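Bench Cell Dataset: README and Cost Notes
Witia project, release notes for planners
Last revised 30 March 2025

Purpose

This file goes with the tool-handling recordings from the Witia project. Most requests we get are for the equipment list and the budget split, so both are given before the data layout. Read the cost notes before sending a purchase order.

Scope of the recordings

Each episode covers one table, one arm and one set of ordinary hand tools, with an open bin on the tabletop. Episodes are stored as separate folders with video, joint states and a short text label. A view of the work from the head camera:

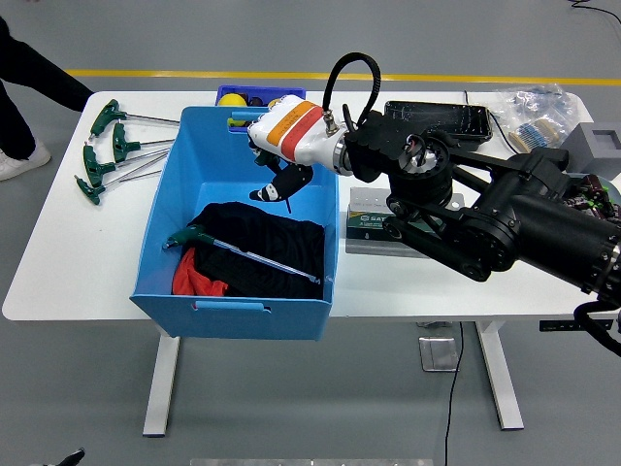

Gomico asked whether the price of the hand could be left out of the first year and moved to a lease, as their own budget splits capital and service costs. It can, provided the lease includes spare fingers. We have not tested a lease under which they are billed separately.

Equipment lines

Arm and hand. Order these from one supplier if possible. Arnov quoted them separately and the adapter between wrist and hand became a third line with its own lead time. The quote was valid until July and did not include calibration.

Table. Specify a height-adjustable model. A fixed table costs less, but the arm mount then has to absorb every change in working height, and the saving is gone after one rework.

Bins and trays. Buy 3 of each size. Plastic bins vary between batches, and a replacement from a later batch may need new reference measurements.

Hand tools. T-handle hex keys and screwdrivers, standard shop grade. No special coating. Record the length of every key at intake — the labels use length, and suppliers change sizes without notice.

Storage. Plan 700 GB per collection block, plus a second copy at another site. Disk space was the line most often missing from the drafts we reviewed.

Floor work. Power should come up from a floor outlet. If the room has none, get the electrical quote first, before the arm is ordered.

Second view, same table:

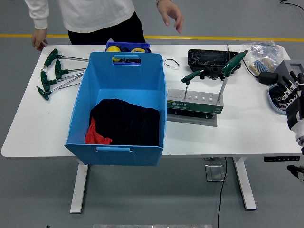
Gunawardena

Staffing and schedule

Budget one operator per cell for the full shift. The operator lays out the tools, resets the bin and ends the episode. A half-time operator shared between 2 cells looks cheaper on paper, but both cells then wait on the same pair of hands.

Allow 4 weeks from delivery to first usable data. Mounting takes less than that. The rest goes to camera alignment, cable routing and label checks.

Known gaps

Prices are not listed in this file. They were quoted under terms that do not allow it.
Cable wear is logged by hand and is incomplete.
Tool sets differ slightly between blocks; check the intake sheet in each folder.
No figures are given for resale value.

Use of the data

Free for internal planning and research. Cite the Witia project and the revision date. Corrections to the equipment lines should name the line and include the supplier's written quote.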